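Chapter 7
Planning in a World You Built Yourself

Before you start: you should be comfortable with joint space and forward kinematics (Chapter 4) and have the Clatico simulator running from the exercises in Chapter 6.

7.1 Where should the arm go next?

So far we've told the arm exactly what to do. Joint two, turn this far. Joint four, turn that far. It's a fine way to learn how a manipulator behaves, and a miserable way to get any work done! In this chapter we hand the arm a goal and let software find the path, and I think this is the point where robotics really opens up.

A motion planner needs three things from you: a model of the arm, a model of everything the arm mustn't hit, and a pair of configurations to join up. Give it those and it'll go hunting through joint space for a collision-free route. The space is huge (six joints means six dimensions, and you can't draw that on a whiteboard), so the planners we favour don't try to map all of it. They throw in random samples, test each one for collision, and connect the good ones until start and goal belong to the same tree.

The beauty of this is how little code it takes. The tree planner in Listing 7.2 fits on a single page. Nearly all of the computing time goes into a function you might be tempted to skip over, the collision checker. On our lab machine one ordinary query called it 1,839 times, and the path that came back had only 40 waypoints in it.

7.2 Why we plan in simulation first

A simulated cell gives you perfect knowledge. You can ask for the exact pose of a table leg, move a shelf sideways by a hand's width, and run the same query 500 times with different random seeds before lunch. Try that with real hardware and you'll be there till July.

It also lets you be wrong cheaply. My own first planner had a sign error in the wrist transform, and it drove the gripper cheerfully through the tabletop on every run. I fixed it with a coffee in one hand, and the table was as good as new.

There's a catch, of course. The planner only knows about the shapes you've given it. If your collision model leaves out the rail under the base, the planner will treat that volume as free air. Section 7.5 introduces Jedero, a small tool that draws collision shapes over the visual model in a contrasting colour so you can spot the gaps. Get into the habit of using it early.

7.3 The chapter's working cell

Every exercise from here to Chapter 9 uses the same simulated cell: a rail-mounted arm with a parallel gripper, a table, a round platform to work over, and shelving behind. Load it now and spend a few minutes jogging the joints by hand. Pay attention to how close the wrist can come to the top shelf, as that narrow region is where Exercise 7.3 gets interesting.
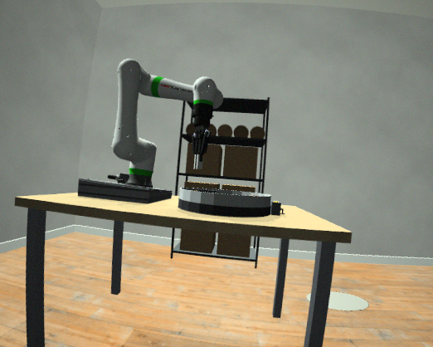
Jolene Pomare would add that you should save your random seed with every run, including the ones that work, or you'll never get the same path back when you need to debug it.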